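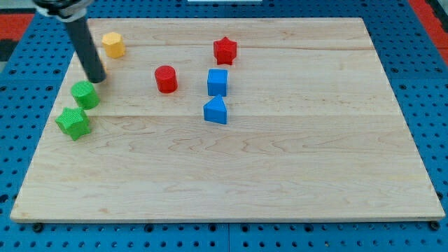 Spirit box vs plain recorder for a first overnight?

quinlan_hollow
23 May 2024
Doing my first overnight at the old Brisa hotel in Tesville, second floor only, owner wont let us higher. Budget is tiny. Got a decent digital recorder already. Do I need a spirit box or is that money down the drain? Everyone on the videos has one. Also what sweep speed if I do get one. Thanks in advance

mothlamp
Skip it. Recorder plus a notebook. Seriously.

Rosario Cattaneo
Depends what you want out of the night. If you want something you can go back over later, recorder. If you want your group awake at 3 am, the box does that very well, ha. I run mine slow, reverse sweep, AM band. Fast sweep just chops everything into mush and then people hear their own names in it.

deadair386
AM?? In Tesville? You'll get the farm report and a preacher. FM reverse or don't bother.

Rosario Cattaneo
AM at night is exactly the point, long gaps between stations. FM there is wall to wall. I've done the Brisa, December before last, room at the end of the hall. Got a two word answer across several steps of the sweep, same voice. Can't be one station.

mothlamp
Can be one program on more than one frequency. Happens all the time, same network feed up and down the dial. Did you log what was on the air that night?

Rosario Cattaneo
No. Fair.

mothlamp
So that's my whole problem with these things. You take a radio, break it so it never stops scanning, and then act surprised that it talks. At least with a recorder in a quiet room you start from silence and anything on the file has to be explained.

deadair386
Recorders pick up junk too. Phones, shirt sleeves, somebody's stomach. I've sat thru so many "growls" that were stomach.

mothlamp
Which is why you tag it. Somebody coughs, say "cough, me" out loud. Stomach, same. Takes a second.

quinlan_hollow
Ok tagging, writing that down. Does the recorder format matter? Mine does mp3 or wav

mothlamp
WAV. Always. Compression makes little warbles in the quiet parts and those warbles sound like whispering once you boost them. Check your card has room first.

dumby_fan
Nobody's mentioned the Dumby yet? It's a box with the antenna pulled, sweeps a bank of speech sounds instead of live radio. No stations so no preacher. Picked one up used, like it a lot

mothlamp
Worse. Now the voice is built in.

dumby_fan
Its chopped up sounds not words. Mine said "stairs" while we were on the stairs.

mothlamp
How many things did it say that night that weren't stairs?

dumby_fan
...a lot. ok. Still got chills

Mieczysław Marciniak
Been at this a long time so, two cents. Box isn't evidence, recorder mostly isn't either. But if you want to use a box, do it blind. One person on headphones with eyes covered, hears the box and nothing else. Someone else asks questions from a written list, across the room. Third person writes down times. Listener says out loud whatever they get. Compare after, not during. Most of the magic goes away and what's left is at least interesting. We had one session with 193 phrases called out and I would show you 2 of them. Maybe.

deadair386
The blind thing still depends on the person on headphones being honest about it tho. And the headphones leak, they can hear the questions if the asker's loud.

Mieczysław Marciniak
Yes. Closed back, volume up, asker reads quietly. Or have them point at the number on the list and not speak at all. We do that now.

Rosario Cattaneo
Tried the pointing version, felt silly, room went flat. I think you need to speak to get spoken to. Just my view, not going to fight over it.

mothlamp
Can't be tested then.

Rosario Cattaneo
Not everything I do on a Saturday needs to be tested.

quinlan_hollow
Didn't mean to start a war lol. So plan is: recorder on wav, second recorder in the hall as a control, tag noises, borrow a box from a friend and try the headphone thing once near the end. Anything about the Brisa specifically?

Rosario Cattaneo
Ice machine on two kicks in off and on all night, sounds like footsteps then a sigh. Ask the owner to unplug it. Bring socks, carpet's gone in the hall and shoes ruin every recording. And fresh batterys, more than you think

deadair386
Post the raw files when your done, not just the clips

quinlan_hollow
Will do. Going week after next if the owner picks up his phone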